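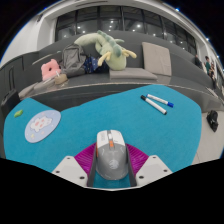

I love a soft desktop! Cover a table in felt and everything on it gets quieter - the mouse, the markers, your elbows. We did ours in turquoise last October and I would do it again tomorrow.

## What you need

- Felt, cut 2 inches bigger than the tabletop on every side
- Spray adhesive made for fabric
- Sharp scissors and a soft pencil
- A round mouse pad (ours has a little cloud character on it, and I adore it)

## Covering a curvy top

1. Wipe the table down and let it dry.
2. Lay the felt face down, flip the tabletop onto it and trace the outline. Go slowly on the tight curves.
3. Spray one half, smooth the felt from the middle outward, then do the other half.
4. Snip the overhang into tabs 7 inches apart, closer where the edge dips in, and glue them down around the side.
5. Leave it alone overnight. (I never manage this. Please be better than me!)

## Setting it out

Now the fun bit! A table with lobes sorts itself out if you let it. Markers go together on the right, mouse in the middle, pad to its left, and anything tiny and bright can live on the far left where you'll spot it.

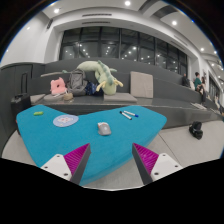
*Mouse in the middle, markers on the right lobe.*

Felt does collect crumbs and fuzz, so keep a lint roller nearby. For marker smudges, dab with cold water and a drop of dish soap - don't rub, or the surface goes fluffy. Graziella Donati tried a stiff brush on hers and had to recover one whole corner.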